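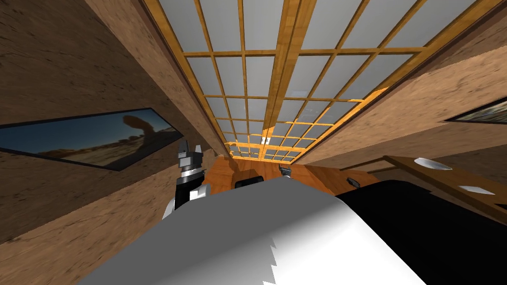 Simulated view used in the Sturkar trials: one gripper up, two plates on the shelf.

2 min read

Povadier's new planner release promises that a two-arm robot can keep track of itself when its own body blocks the view. Garnet Fehr at Sutthorpe ran it in simulation in June and sent us the logs. I've read them twice and I'm still not sold.

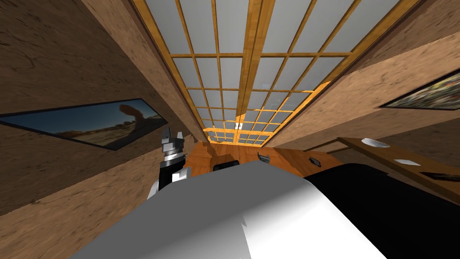
Gripper open and empty, with much of the room hidden behind the robot's own body.

Of 40 runs, 37 ended with a plan the checker accepted. Fine. But the checker comes from the same people as the planner, and it uses the simulator's own joint positions. Take those away, leave only pixels, and what does it do? The release notes don't say. Charbonneau's older tool at least printed a confidence value you could argue with. 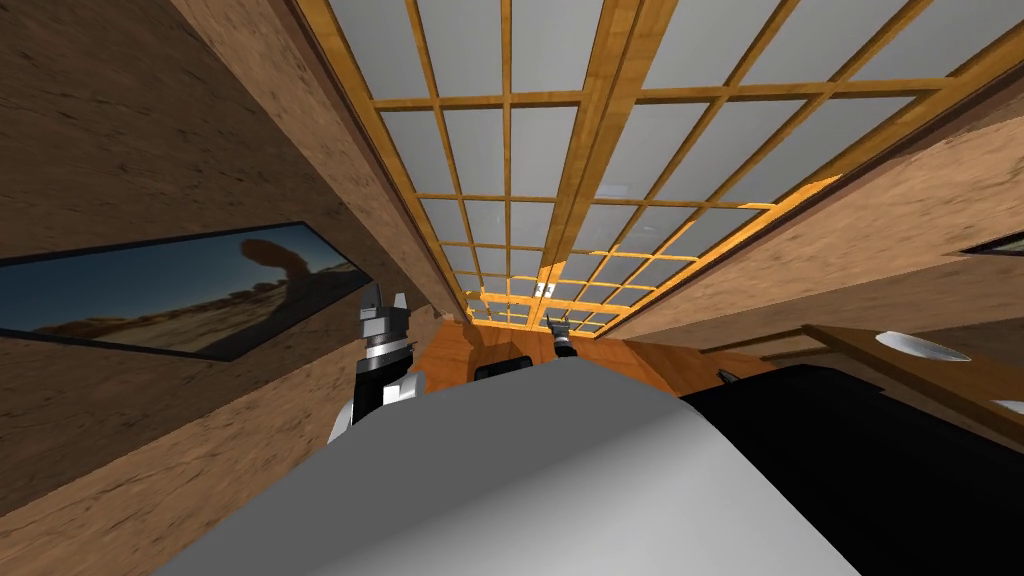
Both grippers in sight, one near and one far.

Fehr thinks the misses are a timing bug. Maybe. I'd want the checker swapped out and the lighting changed before anyone puts this on hardware. The logs go to subscribers who ask.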